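What People Eat Before an Early Shift
Project report, Food and Community module
Onyeka House study group

1. Background

Our group wanted to know how people who start work before 6 a.m. handle breakfast. Most advice on breakfast is written for people with a kitchen table and half an hour. The bakery and the bus depot in Plelolwood both start much earlier than that, and so does the Losora packing plant across the river. We chose these three sites because they let us put paper forms in the break room.

2. How we collected answers

The form had 16 questions and fit on one sheet, front and back. We left a stack at each site in March and picked them up at the end of the month. We got 57 forms back. Four of them were blank on the second side, so we used those only for the first half of the results. People did not write their names. We also kept food diaries ourselves for the same month, which helped us see that one of our questions (“Do you eat a full breakfast?”) was too vague. We kept it in the report but did not draw anything from it.

3. Results

Bread in some form was the most common answer at all three sites. Toast came first, then cold sandwiches made the night before. Hot cereal was rare, even among people who said they liked it. The reason given most often was washing the pan.

Sandwiches showed up more at the depot than at the bakery. Bakery workers mostly ate on their first break — several wrote that they could not face food at 4 a.m. Plant workers were split between eating at home and eating in the car.

Toppings were kept simple. Butter, cheese and mustard were named most, and lettuce was usually left for the later meal.
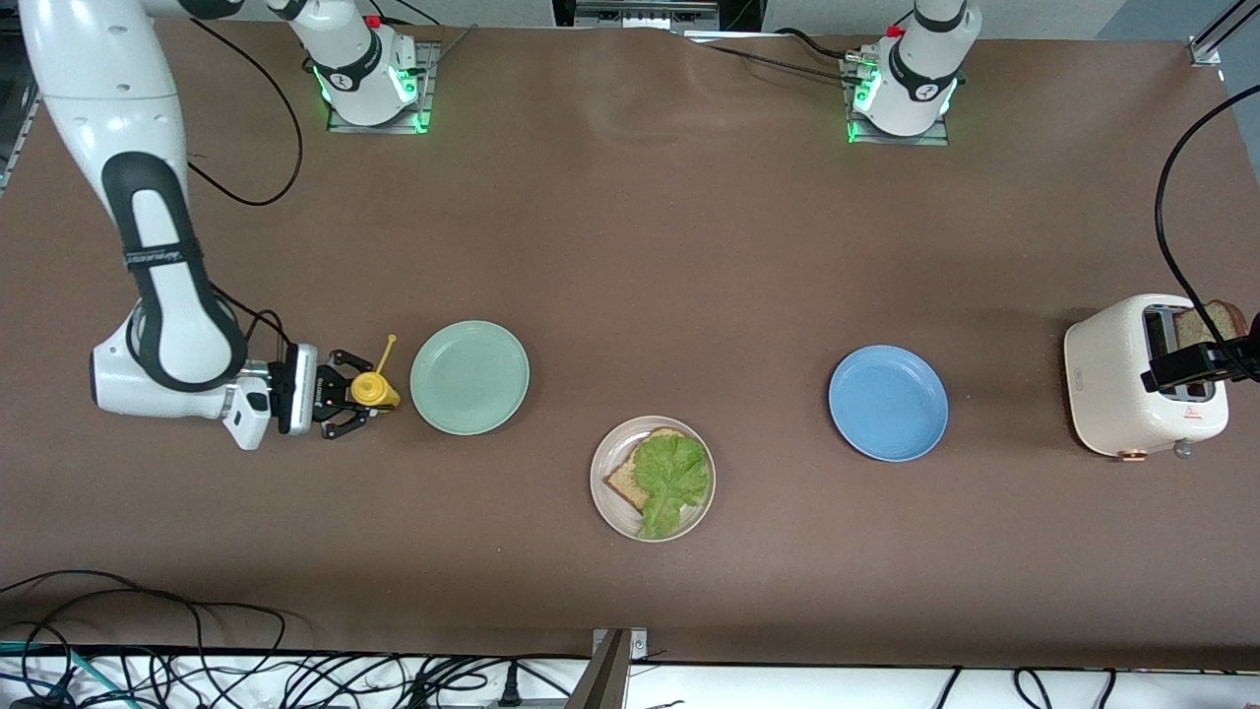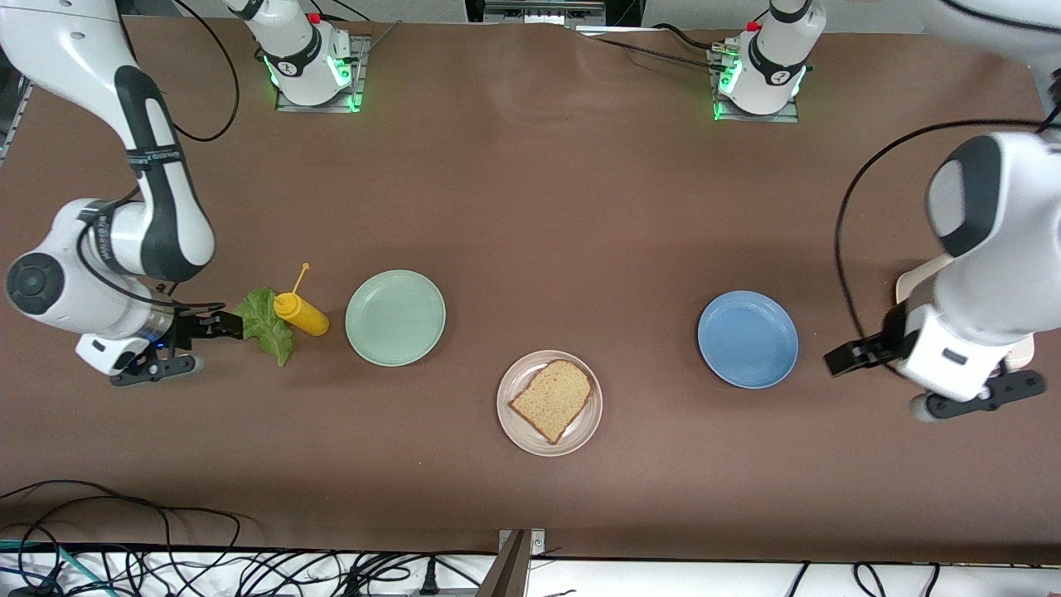
Did people who skipped breakfast at home eat more on their first break?

Most of them did, but the difference was small at the packing plant, where the first break is short and the line for the microwave uses up much of it.

4. Problems

The bakery stack was moved to a shelf for part of the month, so that site is probably underreported. We also forgot to ask about coffee. Many people wrote it in the margin anyway, and we could not compare those notes fairly.

5. What we would change

A second round should use a shorter form and include the night shift at Bolow Cold Storage, which we contacted too late. We would ask for the time of the first meal in hours and minutes, and limit the form to what can be filled in during a 30-minute break with food in one hand.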